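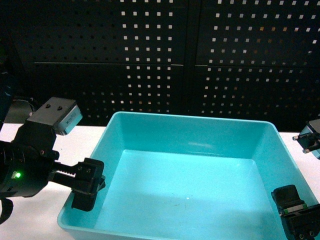 Jytte Ketilsson reckons we were too hard on cold-water soaking in the last issue, and she wants it on the record that she has soaked every woollen she owns in plain cold water for years without losing a single one. Fair enough, Jytte. It's on the record.

I still don't buy most of it. The claim doing the rounds at Rarstead is that an overnight soak with no soap will lift "whatever is in there", and that detergent is something we've all been talked into. I'd like to know what "whatever" covers. Dust and loose dirt, sure. Salt from perspiration, probably. The collar of a work shirt, no. Cooking oil, no. I left two tea towels from the same dinner in a tub each, one with a squirt of ordinary dish liquid and one without, and by morning only one of them had stopped smelling like fried onion.

Then there's the vinegar crowd. Lamai Yensuk sent in a recipe that calls for vinegar and bicarb together, and says the fizz is what does the cleaning. The fizz is the two of them cancelling each other out. What you have left is slightly salty water and a laundry that smells like a chip shop. Use one, or use the other on a different day. Lamai says her whites have never looked better, and I haven't seen her whites, so I'll leave it there.

Colour is where I'd be most careful. Several people wrote in to say that salt in the first soak will "set" the dye in a new garment. If the maker didn't fix the dye, I can't see table salt doing it for them in a Plovwood kitchen. Soak the red thing by itself, look at the water, and if it's pink, keep it by itself next time too.

On wool I'll give some ground. Short and cool is fine. Eight hours is a long time for a jumper to sit around getting heavy, and it's the lifting out that does the damage: pick it up by the shoulders and you'll have a dress. Support it from underneath, press it, roll it in a towel, and dry it flat. Kha Hứa uses an old window screen across two chairs, and I have nothing bad to say about that.

A few readers asked whether the soaking powder on special at Montecinos is worth it. I read the back of the packet twice and couldn't find what it does that the cheaper one doesn't. If somebody has tried both on the same stain, at the same time, in the same water, write in. "I've always used it" doesn't count.

Next issue: pegs, and whether the wooden ones really mark your shirts.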